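Mis à jour en juin, rubrique « Rangement et petit mobilier », forum d'entraide de Zalstead

## Étagère métallique à grille : comment ranger des peluches et des petites boîtes sans que tout tombe ?

**Plornport**

Bonjour,

Dans notre salle de jeux, on a une étagère noire en fil métallique, sur roulettes, posée sur de la moquette en dalles. Elle sert à tout : peluches, boîtes, sacs, câbles. Le niveau du milieu est le pire. Les petites choses basculent entre les fils, les cartons se mettent de travers, et le moindre objet qu'on retire en entraîne deux autres.

Budget maximum : 100 euros. Je ne veux pas percer le mur et je préfère garder l'étagère. J'hésite entre des bacs et des plaques à poser sur les grilles. Je ne sais pas non plus quoi faire des sacs en tissu, qui prennent de la place même vides.
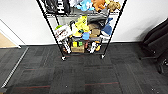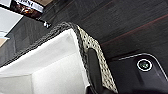
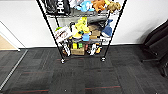
### Réponses

**Pokano**

Prenez des bacs.

**rangement_97**

J'ai le même genre d'étagère depuis des années. Dans l'ordre, je ferais ceci :

1. Videz entièrement le niveau du milieu. Tant qu'il est plein, vous ne ferez que déplacer le problème.
2. Posez une plaque de polypropylène sur chaque grille. Ça se coupe au cutter avec une règle. Prenez du 3 mm, le plus fin gondole sous les cartons.
3. Mettez les cartons en bas, à plat. Le poids en bas stabilise aussi l'ensemble, ce qui compte avec des roulettes.
4. Gardez le milieu pour les peluches qui tiennent debout, le requin bleu et la jaune par exemple. Elles n'ont pas besoin de bac.
5. Sortez les câbles du niveau des peluches. Une pochette fermée suffit, accrochée à un montant avec un crochet en S.
6. Les petites boîtes et les figurines vont ensemble dans un bac bas, sinon elles finissent derrière.

Pour les sacs en tissu, pliez-les et rangez-les debout dans le plus grand, ou suspendez-les sur le côté. Posés sur une pile, ils cachent ce qu'il y a dessous.

Si vos roulettes ont un frein, bloquez-le avant de charger.

**Pîrvu**

D'accord pour les plaques, pas pour le polypropylène. Chez moi il glissait sur la grille et j'ai dû l'attacher avec des colliers aux quatre coins. Un tapis antidérapant pour tiroir marche aussi et coûte moins cher, mais il ne soutient pas grand-chose, donc seulement sous les peluches.

Mesurez l'intérieur entre les montants avant d'acheter des bacs. J'ai pris les miens à la largeur totale de l'étagère et ils ne passaient pas.

**Plornport**

Merci. Je commence par les plaques et un seul bac pour les petites choses. Pour les sacs, je vais essayer les crochets.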